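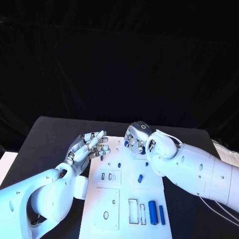 Carnik Publishes Results of Hand-and-Controller Trial; Peg Still Undefeated in Some Categories

CANITBERG, Dec 25, 2019 - Carnik, the test lab for people who have already bought the robot and would now like to know what it does, today released the results of its December comparison of two controllers for two-armed robots with humanlike hands. The trial ran to 1286 attempts at putting a small blue peg where a small blue peg ought to go.

The two controllers were Mwakyusa, which plans each arm's path before anything moves, and Zutus, which prefers to get going and correct itself along the way. Both drove the same pair of white arms over the same white board, with its upright pegs, blue cylinders and metal-rimmed slots. Neither was allowed to blame the furniture.

"Every brochure in this business shows a hand holding an egg," said Bilal Bitar, who runs the trials at Carnik. "Our customers do not have eggs. They have pegs, and they would like them back in the hole before lunch."

What the trial found

Mwakyusa was the steadier of the two on upright pegs. It was also the slower, and it paused before each grasp for long enough that visitors asked whether it had been switched off.

Zutus was quicker from one peg to the next and much better with a peg lying tilted on the board, a situation Mwakyusa treated as a personal insult. Its weak spot was the closed fist. Once the fingers had curled around a small peg, Zutus had trouble telling how much of it was sticking out, and it made up for this with confidence.

Both controllers did well with the larger cylinders. Both did badly when the two hands had to work close together near the top of the board, where the idle hand tended to hover over pegs it had no business with. Carnik has scored this separately under "supervision."

No overall winner has been named. Shops that handle one part all day will probably be happier with Mwakyusa. Shops where parts arrive in whatever position they please should look at Zutus first and keep a spare peg handy.

"I was asked for a single score out of ten," said Mercy Lukumay, who wrote the report. "I offered 7 for each, and then nobody was pleased, so we printed the tables instead."

Next round

Carnik will repeat the trial with 2000 attempts and a second type of hand. The board layout will stay the same so that the figures can be compared. Makers of hands, wrist cameras and controllers may enter equipment, provided it arrives with its own cables and a manual written by somebody who has used it.

The full report, including the tables and a long appendix on dropped pegs, is free on request from the Carnik office in Canitberg.

Press contact: Mercy Lukumay, Carnik, Canitberg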